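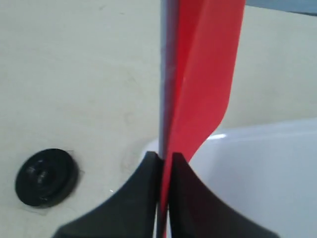 Figure 2. Wrist view during a grasp, Natar cell.

3.2 Grasp acceptance rules

We wrote the acceptance rules before recording and kept them fixed for all 706 trials. A grasp is valid only if the object lies between the inner faces of both fingers. Thin items with a flexible part need a second check – in Figure 2 the red strip is clamped together with the grey rod, and we log such cases as compound grasps. Fixtures taped to the work surface, like the black disc at left, stay in place for a full block of 200 trials. Sikora and Sandhu labeled 611 trials as valid.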